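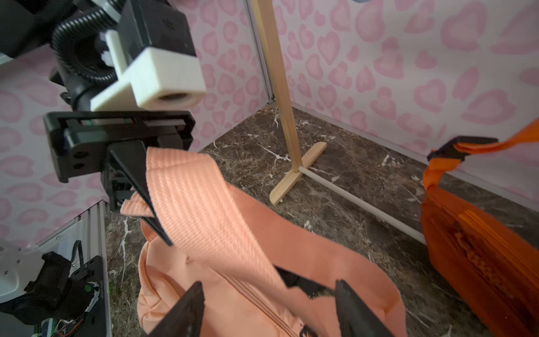
Steyn asked at the last review whether we shouldn't slow down and collect fewer demonstrations, done better, and I have thought about that remark more or less daily ever since, so I hope you will forgive me if this report keeps coming back to it.

When we last wrote to you, the bag-handling work at Clallorby had a rig, a leader and follower set-up that mostly behaved itself, and rather a lot of optimism. I am glad to say we still have all of those, and we now have a good deal of data as well. By the end of August we had recorded 3,084 demonstrations across the bag tasks (lifting by a strap, hanging on the post, taking down again, opening and closing a zip). Of those, 2,321 passed our first check, meaning that the video and the joint readings line up properly and the operator finished what they set out to do. After the second, fussier check, where a person watches the whole thing through, 1,996 went into the training set.

You will notice that is quite a drop, and it is where Steyn's question bites. Most of what we threw away came from the first few weeks, when our operators were still learning how to drive two arms at once. Straps are the trouble. A cup stays where you left it, but a strap slides and folds over on itself, and the person at the controls can't feel any of it. Early on people squeezed, missed, backed off and squeezed again, and the arms would very faithfully have learned to do the same. We have since changed the way we bring new operators in. Everyone now spends their first morning moving the arms by hand with the motors slack, just picking up straps and putting them down, before they go anywhere near the remote controls. It sounds a small thing, but the difference has been lovely to see, and the later batches are far cleaner than the early ones.

So the answer to Steyn is a sort of yes. We have brought the daily target down to 58 recordings per station and asked people to stop when they are tired, even if they haven't reached it. I would much prefer to hand you a smaller number next time and be happy with every one of them.

On the equipment side, the gripper fingers supplied by Janoson have held up well, though we did reprint the wrist bracket twice before the cable stopped catching on wide turns. The wrist cameras have been worth every penny. From overhead you often can't tell whether the fingers have the strap or only a fold of the bag itself, and the close view settles it straight away.

The Flalska software, which we use for the recording and playback, gave us a bad fortnight when an update put the two arms slightly out of step with each other. We lost some days to that, and I should own up that we were slow to spot it. There is now a short playback test every morning at nine, before anybody records anything.

Spending is in line with the plan, apart from spare motors, where we have gone over a little, and printing, where we have come in under. The two nearly cancel out and we are not asking for anything extra.

Over the next period we want to train on the cleaned set, try the result on bags it has never met, and start on the handing-over task, where one arm passes a strap to the other. That last one may well take longer than we have allowed, and I will write sooner than usual if it does. You would be very welcome to come and have a go at the controls yourselves, and the kettle is never far away.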